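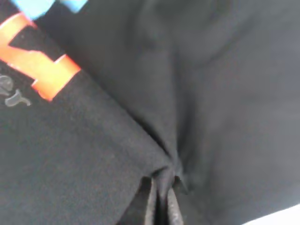
Matubbar are finally coming back through town, and I have cleared my evening, my morning after, and (optimistically) my lower back's schedule for the week. Last time they played, in January, there were 177 people in a room built for 60, and I spent the whole set behind a man with a very tall hat and very strong feelings about the bassist.

The new record, Skekolar, is their loudest in years. Corina Mocanu has put down the accordion and picked up something that sounds like a dishwasher full of bolts. I mean this as praise. The first single runs almost nine minutes and has one lyric, which is "Ledberg." I have sung it in the car with real emotion and no idea what it means.

Support comes from Lenuța Pană, playing solo with a loop pedal, and she's worth showing up early for. I missed her last time by arguing with a parking meter. Her song about her landlord made my sister cry, and my sister is a landlord.

They're at the Clurnodex on September 24, 2026, doors at eight, which in Matubbar terms means music at ten-fifteen. Bring earplugs and eat first, as the venue's idea of dinner is still a bag of pretzels the size of a playing card. If they skip "Winter Ferry" again I'm writing a letter. I already have a draft from January.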